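I read romance novels the way other people eat chips. It started with a water-stained paperback in a rental cabin, a thing called Harbor Widow from a tiny press named Ratach, and by 2 in the morning I was crying over a lighthouse keeper and had forgotten to eat dinner. I've never recovered!

What hooks me is the second-chance story. Give me two people who already blew it once (badly, with shouting) and stick them in the same snowed-in town. I'm gone by page 80. 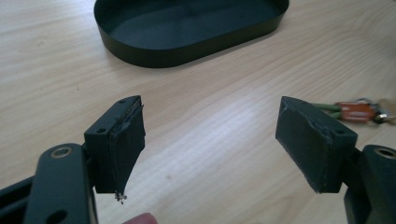

A dark oval tray on a pale wooden table.

My current obsession is the Egilsson books, four of them so far, all about one big stubborn family of sheep farmers. The oldest brother was engaged to the vet for 16 days before he called it off, and he spends most of book one pretending he doesn't listen for her truck. Oh, he listens for her truck. There's a chapter where they deliver twin lambs and don't say one word to each other, and I had to go stand in the kitchen for a minute.

Book two is weaker, I'll admit. The heroine keeps a dog named Bonus, and the dog has better dialogue than the hero (it's mostly sighing). Skip to three if you must, but come back for the wedding.
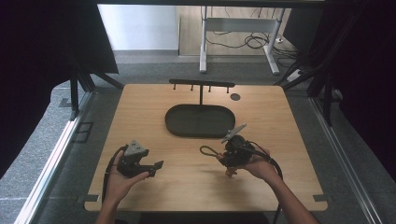 Both hands busy at the table.

My sister prefers the spooky kind, and she keeps pushing Unum on me, where the love interest may or may not have died in chapter 4. I'm halfway through and sleeping with the hall light on. If he turns out to be a ghost I'm going to be furious, and then I'm going to borrow the sequel.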